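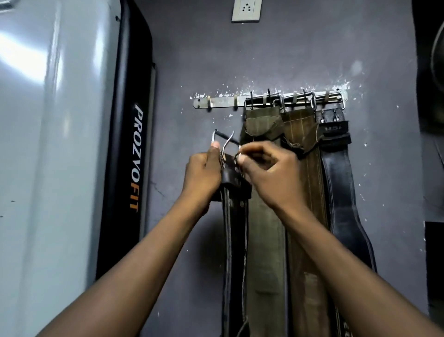 One reader wrote in after the last belt roundup to complain that the Bruvard had creased across the back panel within a season, and asked whether the thicker leather on the Groltovlow was worth the extra break-in time. I bought the Groltovlow to find out and have used it for 16 weeks, mostly for squats and deadlifts.

Construction first. The belt is a single-prong model with the same width all the way round. The leather is dense and was very stiff on arrival. Edges are beveled but not painted. The holes are punched cleanly and spaced closely enough that I can use one setting for squats and the next one out for pulls.

Break-in took 6 weeks. Before that the top edge dug into the lower ribs on any pull from the floor. I rolled the belt by hand each evening and did not use oil, which the care leaflet advises against. It now bends to the waist and holds its shape under load.

The buckle is the weak point. The roller turns freely, but the prong has slight side play, and at the tightest settings it takes two tries to seat. The Coelho lever belt closes faster. It also needs a screwdriver for every size change, so for anyone whose waist varies through the day the prong is still the better choice.

Stitching: one thread end lifted near the belt loop in week 2. I trimmed it and it has not moved since. There is no creasing on the back panel so far, which answers the question above as far as 16 weeks can.

Storage matters more than the leaflet suggests. Hang the belt by the buckle or lay it flat. Left coiled in a gym bag, mine kept a curl that took several sessions to work out.

Sizing runs small. Measure at the navel over a shirt and ignore pants size.

Recommended for heavy barbell work. For general training, the Bruvard is lighter and easier to wear from day one.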